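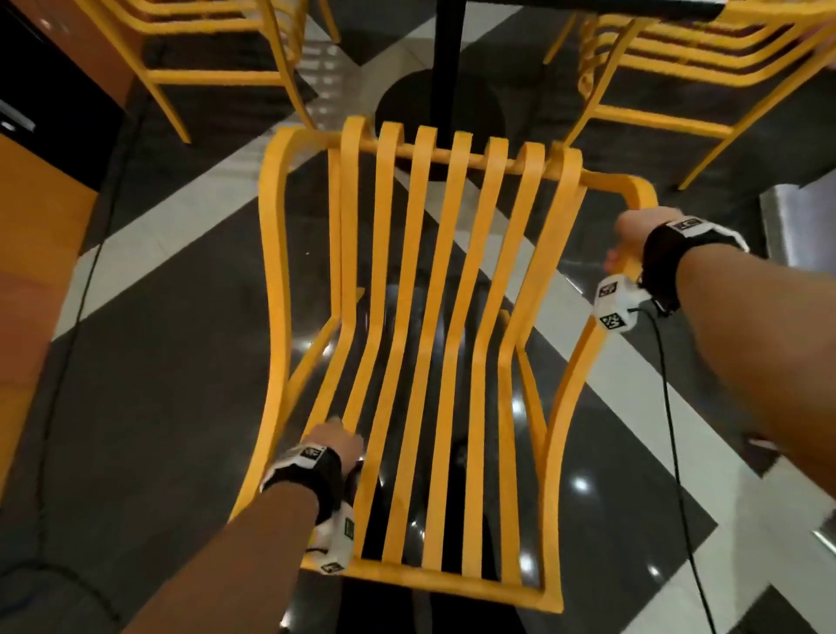 Home | Papers | Authors | Archive | Contact
Search this site Go
Print this page | E-mail this article

4.2 Two grippers, one café chair

I came into this comparison fairly sure that Tallow, our two-finger parallel gripper, would beat the softer Restrepo hand on furniture, and I'll admit I argued about it with Victor Minja for most of April. Furniture is mostly rails and tubes, I said, and a parallel gripper loves a rail! What I hadn't thought through was where people put their hands. With the yellow slatted chair lifted off the floor (Figure 3), the left hand holds frame and slats together near a corner, while the right one curls around the outer side rail. Tallow can copy the second grasp pretty well, but the first wants fingers that go to different depths, and that's where Restrepo started to look good.

We replayed wrist paths from 336 human clips on both grippers, with the same arms and the same Zarneck controller, and gave each one 200 tries. Chantelle Modise tuned the closing force (bless her, it took forever), and Parviz Shojaei scored the slips without knowing which gripper he was looking at. Tallow was quicker to close and did great on straight front rails, where both hands take the bar from the top.
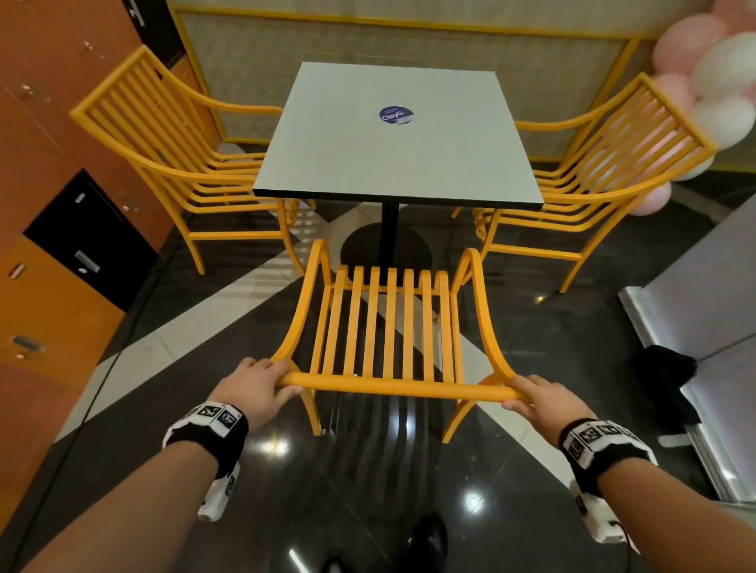
Figure 3. Human demonstrations with the café chairs. Top: chair held off the floor. Bottom: both hands on the front rail.

It had a much harder time on the curved sides, where the pads kept sliding toward the bend. Restrepo slipped less there, though it was slow, and Aisling Flanagan had to re-seat a fingertip more often than I'd like to report. I still prefer Tallow for plain dragging. For lifting I've changed my mind, and Section 4.3 repeats the test with the wrist cameras swapped.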